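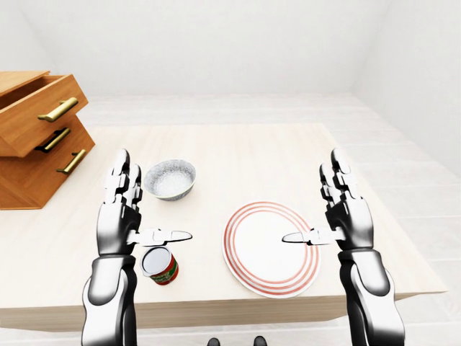 渲染图，浅色木桌与一双机械手

首页 > 电脑游戏 > 客户端与安装 > Groder 平台

分类：下载更新　存档同步　错误代码

Prusari 迁移到另一块硬盘后更新报错 371，存档同步提示冲突，如何在不重新下载的前提下恢复

2012年3月21日

系统为 Windows 7 64 位，通过 Groder 客户端安装了 Prusari 本体和资料片 Umia，另外装过 Powell 画质补丁。原安装位置是 C 盘默认目录，C 盘是一块容量较小的固态硬盘，空间不够，上周把整个游戏目录剪切到了 E 盘（机械硬盘，NTFS），然后在原位置用 mklink /J 做了目录联接，指向 E 盘的新目录。

做完联接后游戏能正常启动，也能读到原来的存档，玩了几天没有异常。昨天客户端推送了一个 700 MB 的更新包，现象如下：

1. 下载阶段正常，进度条走满，随后进入“正在校验文件”。
2. 校验进行到 27% 时停住，硬盘灯常亮，大概十几分钟后弹出错误 371，提示文字为“无法写入目标位置或文件被占用”。
3. 点“重试”会从校验重新开始，仍然停在 27%。
4. 退出客户端再打开，游戏状态变为“需要更新”，“开始游戏”按钮不可用。
5. 同时存档同步那一栏出现黄色感叹号，内容是“本地存档与服务器存档不一致，请选择保留哪一份”。服务器那份的时间是十二月的，本地那份是前天的。我没有选，直接关掉了窗口。

已经试过的办法：以管理员身份运行客户端，无效；关闭杀毒软件的实时监控，无效；重启，无效；把 E 盘目录的只读属性去掉，点确定后再看属性，“只读”前面又变成了实心方块，去不掉。E 盘做过一次磁盘检查，没有发现坏扇区。

我这里的带宽很低，本体加资料片完整下载要几天时间，所以不想走卸载重装。想请教的问题有三个。第一，371 是不是目录联接引起的，如果是，正确的迁移方法是什么。第二，Powell 补丁替换过游戏文件，会不会是校验卡住的原因，需不需要先还原。第三，存档冲突的窗口应该怎么选，十二月之后的进度不想丢。

补充一：客户端安装在 C 盘，没有移动过，移动的只有 Prusari 的目录。
补充二：E 盘剩余空间充足，C 盘剩余空间不到 1 GB。

回答一

371 就是文件占用，任务管理器里把 Groder 相关的进程全部结束再开一次就行了，我以前也遇到过，结束进程后更新就过去了。不行的话就重装客户端，游戏不用重新下。存档选本地的。

回答二（提问者采纳）

先处理存档，再处理更新，顺序不要反。更新过程中客户端会触发同步，如果在冲突没有解决的状态下误点了“使用服务器存档”，本地文件会被直接覆盖，客户端不会留备份。

一、备份存档

完全退出客户端。右下角托盘图标要右键退出，点窗口右上角的关闭只是最小化。然后打开任务管理器，切到“进程”，勾选“显示所有用户的进程”，确认没有以 Groder 开头的进程。

Prusari 的存档分两处。本体的存档在“我的文档”下以游戏名命名的文件夹里，Umia 的存档在安装目录的 save 子目录里。两处都要复制，只复制前一处的话，资料片的地图进度会缺失，读档时表现为角色被送回资料片起点。把两个文件夹完整复制到 E 盘的其他位置，不要放在游戏目录内部，后面校验时多余文件有可能被清理。

复制完以后看一下文件修改时间，确认最新的那份与你最后一次游戏的时间相符。

二、371 的含义

这个代码对应的情况不止一种，客户端把写入失败都归到了 371，提示文字也是固定的，没有参考价值。需要看日志。日志在客户端安装目录的 logs 文件夹，用记事本打开日期最近的那个文本文件，从末尾往前搜索 371，看它上面几行。常见的有下面几种：

write denied，权限不足。
sharing violation，文件被其他程序打开。
insufficient space，临时目录所在分区空间不足。
path mismatch，登记的安装路径与实际解析出的路径不一致。

按你的描述，后两种的可能性最大，而且可能同时存在。你的补充二是关键信息。

Groder 的更新流程是先把更新包下载到临时目录，解包，再与现有文件合并，生成新文件，最后替换旧文件。临时目录默认在客户端所在分区，也就是你的 C 盘。下载 700 MB 可以放得下，解包后的体积比下载体积大，合并大文件时还要再写一份完整的副本，C 盘剩余不到 1 GB 肯定不够。每次停在同一个百分比，说明是处理到同一个文件时失败，通常是贴图或语音的大包。

至于目录联接，游戏运行时没有问题，游戏只管打开文件，不关心路径是怎么来的。更新程序不一样。它在计算剩余空间时按登记路径的盘符计算，登记路径还是 C 盘，于是把 C 盘的剩余空间当作目标空间。最后替换文件时用的是移动操作，同一分区内移动只改目录项，跨分区移动实际上是复制加删除，程序以为是前者，碰到联接就成了后者，速度和空间占用都和预期不同。

三、改成正规的安装路径

确认存档备份完成后，按下面的步骤做。

1. 保持客户端退出状态。以管理员身份打开命令提示符，进入原来的上级目录，用 rmdir 加联接名删除联接。注意不要带 /s 参数，不带参数只删除联接本身，带了参数有可能把 E 盘里的实际内容一起删掉。也不要用第三方文件粉碎或强制删除工具处理联接。

2. 删除后到 E 盘确认游戏目录还在，大小没有变化。

3. 把 E 盘的游戏目录临时改名，例如在末尾加上 _old。

4. 启动客户端，此时 Prusari 会显示为“未安装”。如果仍然显示“需要更新”，在游戏上点右键，选“移除本地记录”。这一项只删除登记信息，不删文件。旁边的“卸载”会删文件，看清楚再点。

5. 打开客户端的设置，在“下载”页里把临时目录改到 E 盘，保存后重启客户端。新建的临时目录路径里不要有中文和空格。

6. 点“安装”，安装位置选 E 盘，目录名与你改名之前的一致。开始下载几秒后点暂停，退出客户端。这一步的目的是让客户端生成新的登记信息和目录结构。

7. 把新目录里的 manifest 文件留下，其余内容删除。把 _old 目录里的内容全部移过来，遇到同名的 manifest 不要覆盖，保留新的。

8. 启动客户端，在游戏上右键选“校验完整性”，不要直接点“继续下载”。直接继续会按空目录处理，从头下载。

9. 校验完成后，客户端只下载缺少的和不一致的文件。

校验时间取决于硬盘速度，机械硬盘上会比较久，进度条有时长时间不动，只要硬盘灯还在闪就不用管。

四、Powell 补丁

有影响，但不是卡在 27% 的原因。Powell 替换的是着色器和部分贴图索引，校验程序会判断为不一致并重新下载原版文件，流程上没有冲突。问题在于 Powell 安装时会把它替换过的文件设为只读，防止被客户端还原。旧版补丁有这个行为，新版改成了可选项。遇到只读文件时更新程序会报 write denied，也是 371。

有卸载程序的话先用卸载程序还原。没有的话，在命令提示符里进入游戏目录，执行

attrib -r *.* /s

只处理文件就可以。你在文件夹属性里看到的实心方块是正常现象，那个方块对文件夹来说不代表当前状态，Windows 对文件夹的只读属性另有用途，每次打开属性都会这样显示，不用理会。

补丁目录下的 backup 文件夹里是替换前的原文件。如果你的 Powell 是在上一次游戏更新之前装的，这些备份已经过期，不要还原进去，让校验去下载即可，文件总量不大。

更新完成后先不装 Powell，用原版进一次游戏，确认正常再装，并且要装与新版本对应的那一版。着色器版本不对应时的表现是载入画面结束后黑屏但有声音。

五、存档冲突

客户端再次弹出冲突窗口时，选“使用本地存档”。选之前核对窗口里显示的本地时间，应当是你最后一次游戏的时间。如果显示的是今天，或者大小为 0，说明前面重建目录时生成了空存档，这时不要选任何一项，关掉窗口，退出客户端，把备份的两个文件夹复制回原位，再重新打开。

服务器那份停在十二月，说明从那时起就没有成功上传过。每个账号的同步空间是 20 MB，超出后客户端停止上传，但界面上不提示。Prusari 的自动存档不会自行清理，时间长了很容易超。可以进入游戏，在读档界面删掉不用的自动存档，降到上限以下，再手动点一次“立即同步”，看服务器时间是否更新。

如果暂时不想处理，在游戏属性里把存档同步关掉也可以，之后自己定期复制。

六、仍然报 371 的情况

把日志里 371 前面的几行贴出来，路径里如果有用户名可以改掉。只贴错误代码无法判断。

提问者追问

日志看了，371 上面一行是 insufficient space，再上面有两行 write denied，指向的是 shader 目录下的文件。按步骤做到第 6 步，新目录里没有找到 manifest，只有一个隐藏的 .part 文件。另外第 4 步里我这边的菜单没有“移除本地记录”，只有“卸载”和“修复快捷方式”。

回答二的补充

没有“移除本地记录”说明客户端版本较旧。不要点卸载。先把客户端自身更新，在“关于”页里点检查更新，重启后菜单里就有了。客户端自身的更新包很小，但同样写在 C 盘，更新前把 C 盘的系统临时文件清理一下。

manifest 没有生成是暂停得太早。列表文件要等“正在准备”变成“正在下载”以后才会写入，看到有下载速度显示再暂停。.part 文件是占位用的，可以删。

insufficient space 和 write denied 同时出现，与前面的判断一致，两项都要处理：临时目录改到 E 盘，attrib 去掉只读。attrib 要在第 7 步移动文件之前执行。

回答三

补充一种不动登记信息的方法，供参考，适用于 C 盘能腾出空间的情况。

把 C 盘休眠文件关掉（管理员命令提示符执行 powercfg -h off），休眠文件大小与内存容量有关，一般能腾出几个 GB。页面文件也可以临时移到 E 盘，需要重启一次。腾出空间以后目录联接不用删，更新有可能直接通过，我这边用联接更新过两次小补丁都成功了。大补丁没有试过。

缺点是下一次更新还会遇到同样的问题，空间不够时照样报 371。笔记本用户关闭休眠后要注意电量耗尽时不会保存现场。需要恢复的话执行 powercfg -h on。

另外说明一点，回答一里提到的重装客户端，在旧版上会把登记信息清空，重装后所有游戏都显示未安装，需要逐个重新指定目录并校验。装的游戏多的话不建议。存档部分同意回答二，先复制再操作。

关于磁盘格式也要留意一下。提问者的 E 盘是 NTFS，没有问题。如果有人把游戏迁到移动硬盘上，很多移动硬盘出厂是 FAT32，单个文件不能超过 4 GB，Umia 的语音包超过这个大小，复制到一半会提示空间不足，与实际剩余空间无关。可以用 convert 盘符: /fs:ntfs 转换，数据保留，转换前仍然建议备份。FAT32 分区上也不支持目录联接。

提问者反馈

客户端更新后菜单里有“移除本地记录”了。按回答二重新做了一遍，校验走完，需要下载的部分是 shader 目录和两个贴图包，比完整下载少很多，更新已完成，371 没有再出现。冲突窗口里本地时间正确，选了本地，进度都在。删了一批自动存档后手动同步成功，服务器时间已变为当天。Powell 暂时没有装，等对应版本。

还有一处与步骤里写的不同：校验结束后 Umia 单独显示为“未激活”，在游戏属性的“附加内容”里取消勾选再重新勾选，恢复正常，没有产生下载。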